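## Keypoints on soft things, second try

Since October I work on the part of our folding software which decides where the two grippers should go. The planner itself is not so difficult. It wants six points of the shirt (two sleeves, two shoulders, two corners of the hem) and it makes from them a sequence of folds. The difficult part is to give it six good points.

My first model was trained on 782 labeled pictures, almost all of plain shirts. On these it was fine. When a shirt had a print on the chest, the shoulder points began to slide down to the drawing, like the network was saying "this is a nice strong edge, I take it." Manon Desjardins proposed to change the colors inside the shirt mask randomly during training, and I added 200 more pictures with prints and text on them. 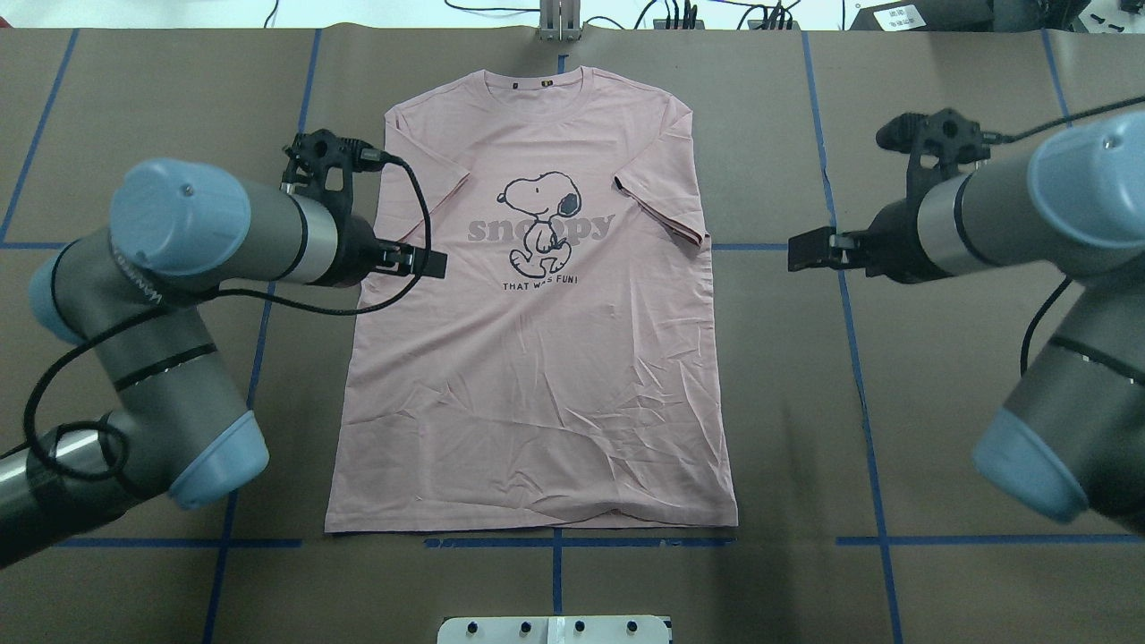
The second thing I changed is the confidence. Before, the planner took every point as equally sure. Now each point comes with a small covariance, and if it is too wide, the planner asks for a new frame before it moves an arm. I set the limit at 3 frames, then it stops and writes a line in the log. I prefer a robot that stops to a robot that pulls on the wrong place.

What is still bad: the sleeves. A cuff that is folded a little makes the sleeve shorter for the model, and then the first fold is not symmetric. Eylül Bilgin thinks we should use the depth there, but our depth on thin cotton is mostly noise. On Friday I will try to fit a simple template of a shirt to the mask and compare the two answers. The code for this is in the Celov branch, not merged yet.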